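Home Research Issues Contributors About
Search this site Enter keywords Go
Print this article E-mail this article

3. Letters and Marches: How First-Time Petitioners Became Organizers

3.1 Background to the Grerkon campaign

The campaign against the closing of the Grerkon ferry landing began on paper. For most of its first year it consisted of a single petition, passed from shop to shop in the market district and signed by 969 people. What makes the case so rewarding to study is that almost every sheet survives, with names, street addresses and, very often, a line or two of comment squeezed into the margin. We were thrilled to find them! Petition sheets are usually thrown out once the total has been announced, and the margins go with them.

The margins are wonderful reading. One signer asked how her mother was supposed to reach the clinic. Another used the space to complain about the price of parking, then crossed it out and wrote "keep the boat" in capital letters. Taken together, the comments let us follow how people explained the issue to themselves before there was any organization to explain it for them.

3.2 From signing to showing up

We interviewed 30 signers, eight of whom later helped to plan the May march. None of the eight had ever taken part in a street protest. Several told us they had thought of marching as something done by students, or by people in the capital, and they spoke about their first planning meeting with real delight – and some leftover surprise at themselves.

Sunee Boonchu, a retired bookkeeper, had collected signatures at her sister's fabric stall. "I was happy with the clipboard," she told us. "Then the council sent back a form letter, and it had the wrong landing in it. I read it out loud to everybody in line." Six of the eight planners mentioned this letter without being asked. It seems to have done more to bring people into the street than any speech or leaflet we came across.

Boonmee Sriwong described a slower change. He went to two meetings to listen, went to a third to fix the loudspeaker, and found his name on the list of march stewards. He kept the armband.

Earlier work on local protest, including Wattanapong's study of the Casado bus boycott, treats signing as a cheap act that people do in place of something harder. Our interviews point the other way. Signers who wrote a comment in the margin were far more likely to remember the campaign in detail, and all eight planners had written one. The group is small, and we can't say that writing the comment caused anything. Still, it is an exciting pattern, and one that could easily be checked wherever the sheets have been kept.

Roughly 400 people walked from the market to the landing. The figure is the organizers' own, and the local paper printed a lower one. We use the organizers' count because it rests on the stewards' notes, which we were able to read.

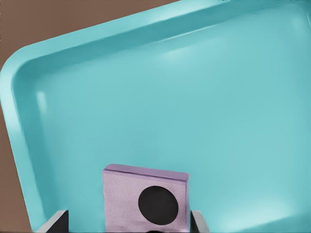 Figure 1. Shallow turquoise tray with raised rim, rendered view.

3.3 What the council heard

The council's minutes mention the petition once and the march four times. That gap would suggest the paper campaign was wasted effort, and two council members said as much to us. A third, Thongchai Bunnag, saw it differently. He had carried a copy of the petition into the budget session and read comments from it during the debate, so the words from the margins did enter the room, even though the minutes give only his name and the length of his remarks.

The vote to keep the landing open for another year passed on 11/12/2019. Several planners were by then already meeting about the evening timetable, with a fresh petition and wider margins.

Print this article E-mail this article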